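Home | News | Residents | Contact

Shared Kitchen Refrigerators: Revised Arrangements
Aug 18, 2025
Print | E-mail this page

The Tandari Residents' Association has revised its guidance on food storage in shared kitchens. The guidance applies to all 285 households at Vurau Court and Ngata House.

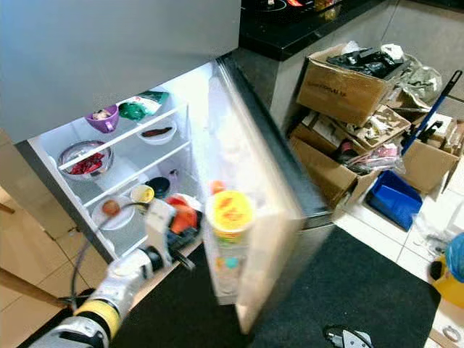
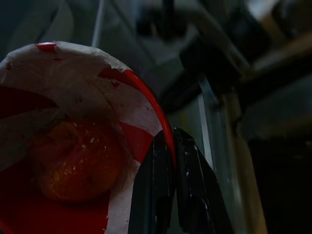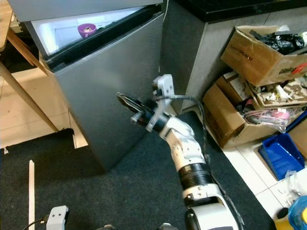
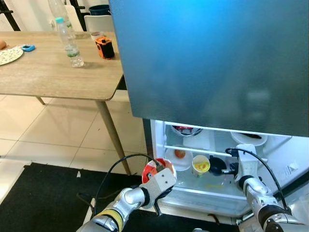
Labeling and Clearance

All items must carry a room number and the date of storage. Unlabeled food will be removed at the monthly clearance. Open bowls and cups should be covered before they are put away. Raw meat is to be kept on the lowest shelf.

Residents of Sarnon Wing are reminded that their kitchen has followed separate rules since April. Those rules remain in force. Questions may be submitted in writing to the association office, Room 19.

Shares: 19 | Comments: 0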